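3 min read

Progress report to the Mallau fund, 5 July 2025

Hello all, and sorry this one's a bit long! You asked how the street promotion for Dreltencombe's home games is going, so I'll start with the good stuff. We've handed out 3,000 match flyers, mostly outside the station and along the market, and the drummers are a proper hit. Juwita Sembiring has them walking up from the bus stops an hour before the start, and people just tag along behind (one lady followed them all the way in and bought a season ticket).

The costumed mascot has been harder going. Syahrul Pillai did two games in it and says he can't see his own feet, so we've asked Govindasamy to rework the head. They want 60 pounds for it, and I've said yes out of the printing money. Shout if that's a problem.

Numbers so far: 30 people signed up for the performer training and 20 finished. Most of the others had exams and want to come back in October, when Siamak Mousavi runs it again. I'd love more dancers, we're very heavy on jugglers!

Still to do: the giant arrows for the Premuvside gate. The first pair caught the wind and were a nightmare to turn, so Amirul is cutting a smaller set. The council permit covers both pavements now, and we can finally work the car park side too.

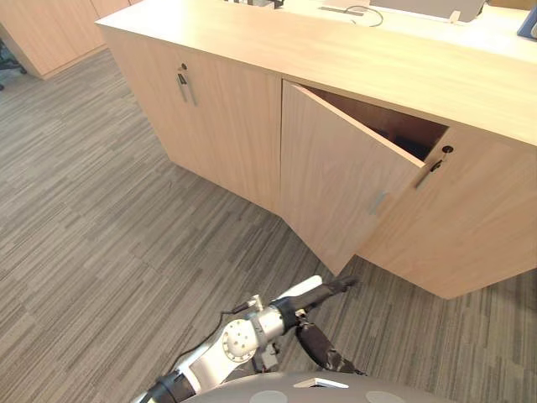 Hafiz Halim
Match-day Promotions Lead, Dreltencombe

Receipts are coming to you separately, and I'm happy to talk any of it through.

Contact us | © 2025 Dreltencombe | Back to top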